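Zivden Station hits the market, and you can run cattle or just look at the river

January 2021

If a big backyard has been on your wish list since lockdown, this might be overdoing it. Zivden Station, a working cattle property outside Eltamton, has been listed for sale for the first time since the Prieto family put up the original yards. Over 3,000 hectares. River on one side, scrub and low hills on the other, a homestead in the middle with a verandah on every side.

No price guide. Expressions of interest only, and selling agent Valdir Rocha wasn't budging when we rang him.

"It'll go for what it goes for," he said. "We've had calls from growers, a couple of city families, one bloke who wanted to know if he could land a plane on it. He can, there's a strip."
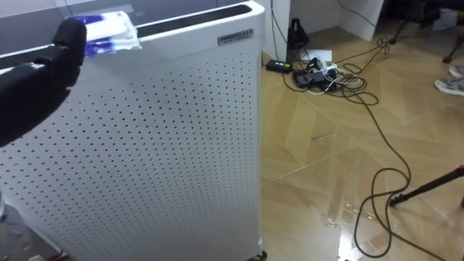
What you get

The homestead has six bedrooms, a cool room, an office with its own entrance and a kitchen that was redone top to bottom after the hail. Pool, fenced. Tennis court, needs work. Floors are original in the front half of the house and polished concrete out the back.

Away from the house theres a manager's cottage, shearers' quarters left over from the sheep days, machinery shed, hay shed, and steel cattle yards with a covered crush and a loading ramp that takes a B-double. Fourteen main paddocks, all watered, most of them off the one bore. The river paddocks have been refenced. The hill ones haven't, and Rocha says buyers should go and look for themselves.

Stock and plant are not included but can be negotiated separately. Same goes for the ute.

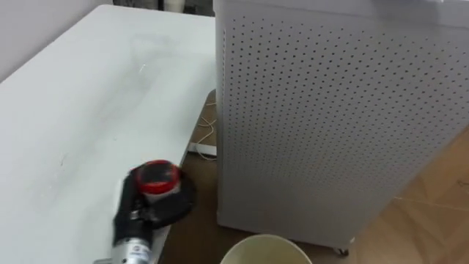

Water will be the thing most rural buyers ask about first. The property comes with a river licence as well as the bore, and the two big dams near the front gate were full at the time of listing after a decent November. Before that they were pretty ordinary. Owner Telmo Llorente bought out his cousins 15 years ago and has run it as a breeding operation since, mostly Herefords, with some cropping on the flats when the season lets him.

He's moving to Dirumport to be closer to his grandkids. Bad knees too, he reckons.

"I'd like it to stay a cattle place," Llorente said. "But once it's sold it's sold, I won't be ringing up to check."

He has already knocked back one approach, before the listing, from a party that wanted to take the river frontage and leave him the rest. The property is being offered as a whole. Rocha said splitting it would be a last resort as the yards, the bore and the house are all on the one title anyway.
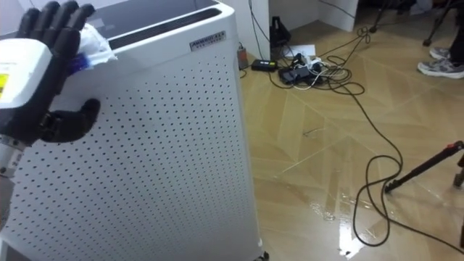 Neighbours are watching closely. Crescencio Toledo, who has the block across the river, said he'd had a look at the numbers and put them back in the drawer. He would be keen on the flats if they ever came up on there own.

Local agronomist Julián Sepúlveda rates the flats as the best dirt this side of Eltamton but says whoever buys will need to spend on weeds in the hill country. African boxthorn mainly. Some blackberry in the gullies.

The road in is sealed to the mailbox and gravel from there. School bus stops at the turnoff. Mobile reception is good at the house, patchy at the yards, none at the river.

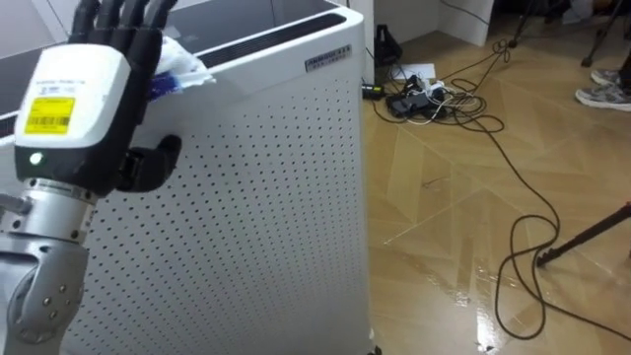
Inspections

By appointment only, through Rocha's office in Eltamton. Bring boots. Allow most of a day if you want to see the back paddocks, and you'll need a four-wheel drive if it rains. Drone footage and a full paddock map are available to registered buyers on request. Expressions of interest close at the end of next month.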